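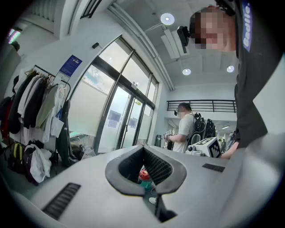

The Neltus stopped at twenty to four. She knew because that's what it said, and kept saying.

Chrysoula Kontogiannis held it up to her ear. Nothing. Gave it a shake, the kind her uncle used to yell at her for. The rotor swung around, a little gritty, and then the seconds hand jumped twice and quit again.

"Don't shake it," said Michailidis from the back room. He couldn't even see her.

"I'm not."

"I heard the rotor."

Five hours until the buyer came. February, the radiator banging, snow turning gray along the curb. The watch had to run by then. Had to run well, too. He was paying 3,710 dollars for it, and he'd said twice on the phone that he would stand there and listen.

She got the case back off. Six tries with the wrong wrench before she looked in the drawer and found the right one, under a sandwich bag full of crystals. The movement looked clean. It always looked clean, that was the trouble with the Claltura calibers, you could have one half dead in your hand and it would shine up at you like a new dime.

Wound it by the crown. Mainspring took the power, she could feel it. So not the mainspring. Train was free. Balance swung when she puffed at it, swung and swung and then stopped, too soon.

"Oil," said Michailidis. He had come out with his coffee.

"I oiled it in the fall."

"Then too much oil."

She didn't answer. She had been thinking too much oil for ten minutes.

He sat on the stool with the bad leg and watched her take the balance out. He had trained at the Trolthorpe works when there still was one, 339 people on the floor and a whistle at noon. He told that story a lot. The whistle, the benches, the foreman who bit the tweezers of anybody who talked. She'd heard it maybe 1,000 times and today he didn't tell it. Just drank the coffee.

Pallet fork next. Under the loupe there was a smear on the exit stone, brown, sticky looking. And a hair. One tiny hair, off a sleeve or a cat or God knows what, lying right across the banking.

"Huh," she said.

"What."

"Hair."

"Whose?"

"How would I know whose?"

Cleaned it. Pith wood, then the bath, then the little blower. Dropped the fork once and spent a bad couple of minutes on her knees with a flashlight in her teeth. It was on her apron. It was on her apron the whole time. Back under the glass, bridge on, screw, other screw. Her hand was starting to shake so she sat on it for a bit.

Balance in. She breathed on nothing, touched nothing.

It went.

On the timing machine it drew a line that leaned, plus 35 seconds a day, then plus 30. She nudged the regulator. Too far. Nudged it back. The line lay down almost flat and she took her hand away quick, like it was a stove.

Amplitude was fine. Better then in the fall. She turned it dial down, dial up, crown left, and wrote the numbers on the back of an envelope.

"You'll sell it," said Michailidis. Wasn't quite a question.

"It's the rent."

"Your uncle wore that one every day."

"I know he did. I'm the one he wound it in front of."

He rinsed his cup, put on his coat, took it off again. Then he went and stood by the bench, and the two of them listened to it until the bell over the door rang. Too early, way too early. A man in a wet hat, wiping his feet.

"Am I early?" the man said.

She put her hand flat over the watch.

"We're closed," she said. "Come back at six."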